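Category: Interviews / Home and Sleep

A good bed for the rooms we have

When I called Temitope Oyewole for the first time, she asked me to wait, as she was counting covers and did not want to lose the number. After some minutes she came back. "782," she said. "Now I can talk."

She manages the bedding side of Pletura, a small workshop in Enddale that repairs and makes quilts, floor mats and light blankets. The workshop began in the back part of her aunt's tailoring shop, with one table and a machine that only sewed straight. Today it occupies the whole ground floor of the building, and the aunt still comes in the mornings to check the seams.

I wanted to speak with her about a simple question. Why do so many of us sleep badly in August, and is it really the fault of the weather?

"People blame the heat, and then they buy a fan," she told me. "But often they are sleeping on the same cover as in winter. They have a thick foam, and above it a fitted sheet which is half polyester. The body can't give its heat to anything. Of course you wake up at three."

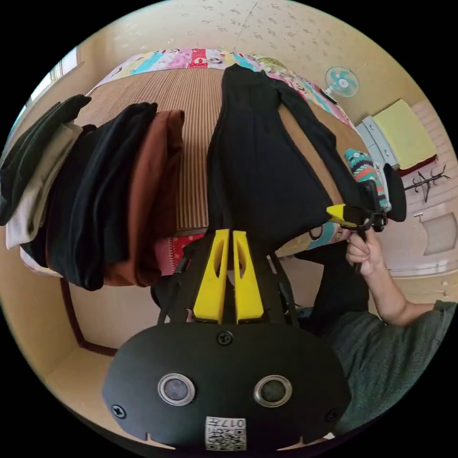

Enddale Neighborhood Magazine, Homes Desk

Her own advice begins from the bottom and goes up. She likes a ribbed or woven mat over the mattress in the hot months, the type many families put away when they move to the city. The ribs leave small channels for air under the back. In her childhood, she says, every bed in the house had one, and it was rolled up and kept behind the door when the rains came.

"My grandmother washed ours with a brush and salt water, and she dried it in the shade," Oyewole said. "Never in the sun. In the sun it becomes hard and it begins to break at the fold. I tell this to each customer and each customer puts it in the sun."

She laughed when she said it, but the repairs are a serious part of her income. A mat with a broken edge can be bound again with cotton tape for 40, which is much less than the price of a new one. A quilt is more difficult. If only the top layer is worn, Pletura puts new patches over the old ones. If the filling has moved to the corners, everything must be opened, and there she starts at 250.

I asked if people accept to pay this for an old quilt.

"Some don't. They say, for this money I buy two new ones. I say yes, you can, and I give them the name of the shop. I am not angry about it. But the others, they have a quilt from a mother or from a child who is now grown, and they don't ask me the price before the end."

She remembered a man from Stadevham who traveled by two buses with a quilt inside a rice bag. One side was so thin that you could read a newspaper through it. He did not want the thin side covered. He wanted it to be made strong and to look the same, so they put a fine net behind the cloth and stitched it by hand during nine evenings.
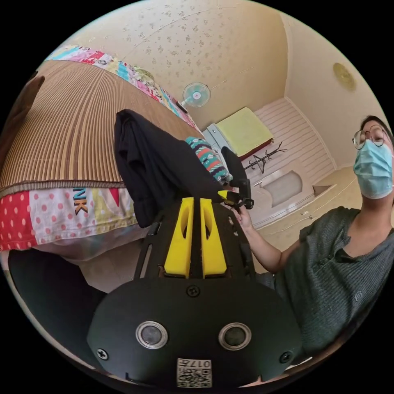
Photo: Enddale Neighborhood Magazine

We talked also about patchwork, which has become fashionable again. Oyewole has mixed feelings. She is happy that young people want to learn, and her evening class is full until the end of the season. On the other side, she sees many quilts sold as patchwork which are only printed to look like it.

"Turn it over and look at the stitches," she said. "If there is no seam between the colors, it is a picture of patchwork. It can be nice! But don't pay the price of the work."

Her students bring old shirts, curtains, school uniforms. The rule of the class is that all the cloth must be washed two times before cutting, so that it shrinks before it is sewn. She had one student who skipped this step and whose quilt, after the first wash, took the shape of a boat. It hangs now in the classroom, with the permission of the student.

For the filling she buys cotton from Pruvost, a supplier she has used since the beginning. She orders by the roll and complains about the delivery every time. "They are late, but the cotton is clean. I had another supplier who was never late and I found seeds."

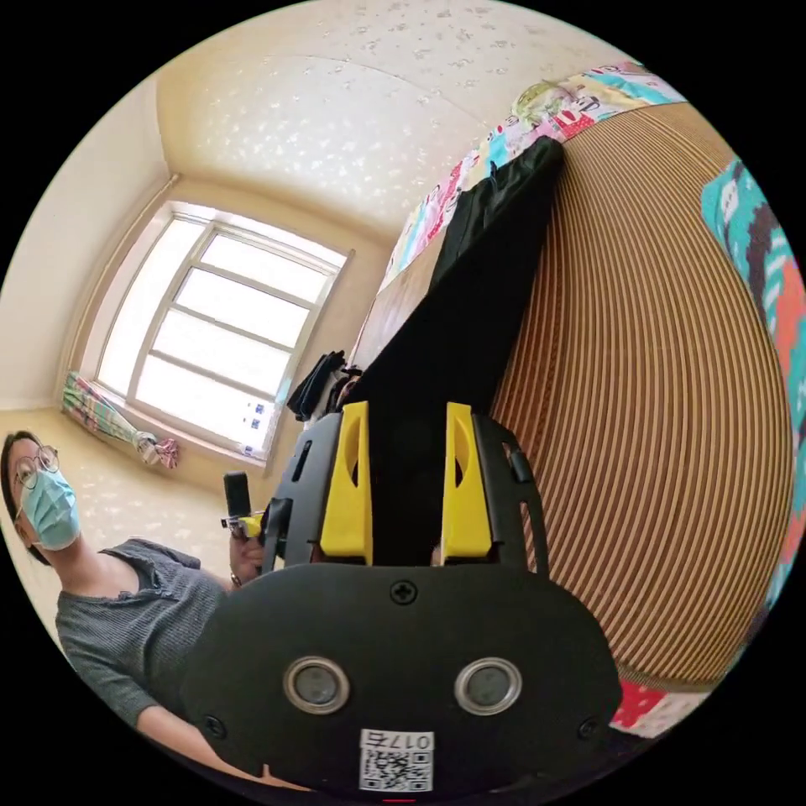

What to do with a small room

Many readers of this page live in one or two rooms, and the bed is also the sofa, the desk and the place for the ironing. I asked what she suggests for them.

"First, accept it," she said. "The magazines tell you that the bed is only for sleeping. With four persons in two rooms, where will you sit? So you sit on the bed. Then choose a day cover which is strong, and take it off at night. Don't sleep on the thing you sat on with your street trousers."

She prefers a dark or striped day cover, as it hides the small marks between washes. The blankets for the night she folds in three and keeps at the foot. She is against the plastic bags with the air pulled out, at least for cotton, which in her opinion comes out tired and needs days to rise again.

And pillows? Here she became strict. Two years, then they go to the dog. I admitted that mine is older than this, and there was a silence on the line. 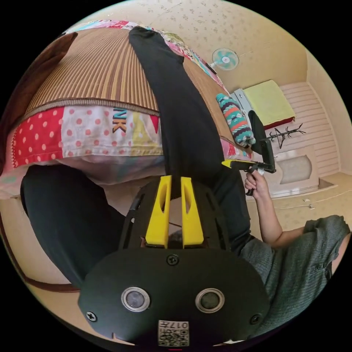 Teaching the next ones

The workshop has now an order for 2,000 pillow covers, the biggest it ever had, and three former students were hired to finish it. Oyewole is proud, but she worries about the repairs, which wait on the shelf while the machines are busy with straight seams.

"The covers pay the rent," she said. "In the evening I take one quilt home and I do a little."

Her next beginners' class opens on 13th May. Students should bring their own scissors, and cloth that is already washed two times.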